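4.2 Changes in the work of the grounds staff

Before the Flirnora unit was introduced, the daily inspection of the Nislow campus was carried out on foot by two attendants. The round covered the main plaza, its curbs and lawn edges, and the approaches to the buildings on either side. Attendants carried a paper sheet with 252 numbered points and marked each one by hand. The sheet was typed up at the end of the shift, often by a colleague who had not walked the round.

The robot now drives the paved part of the round and stores a forward view at each stop. An attendant reviews the views from a desk in the service building and decides which points need a visit. Over the trial period, 1,040 views were reviewed in this way. Open paving offers few landmarks close to the vehicle, and reviewers reported that they relied on the joints between slabs and on the outlines of the buildings to judge where a view had been recorded.

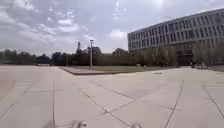
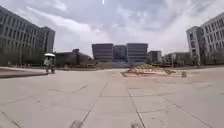
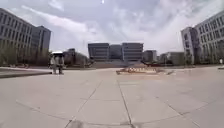

Figure 4. Forward views of the plaza recorded by the inspection robot.

The change was received unevenly. Of the 13 employees interviewed, most welcomed the shorter walking distance in winter, and several said that written reports had become easier to defend when a repair was disputed. Others regretted the loss of contact with people crossing the plaza. One attendant with long service noted that visitors used to stop her to report a loose slab or ask for directions, and that she had no such conversations at the desk.

Responsibility also shifted. Under the earlier arrangement, a missed defect was traced to the person who signed the sheet. Under the new one, it could lie with the reviewer, with the route plan supplied by Najjar, or with the quality of the view itself. Supervisors had no written rule for such cases until January, when a shared log was adopted. We return to this point in Section 5.

Snorradóttir's earlier study of night cleaning teams found a similar pattern, in which review duties were added to existing posts without a change in grade.

Shares: 13 | Comments: 0

Related items
Ea Snorradóttir: Night cleaning teams and the review desk
Route planning for outdoor inspection at Zovov
Who signs the sheet? Liability in shared inspection work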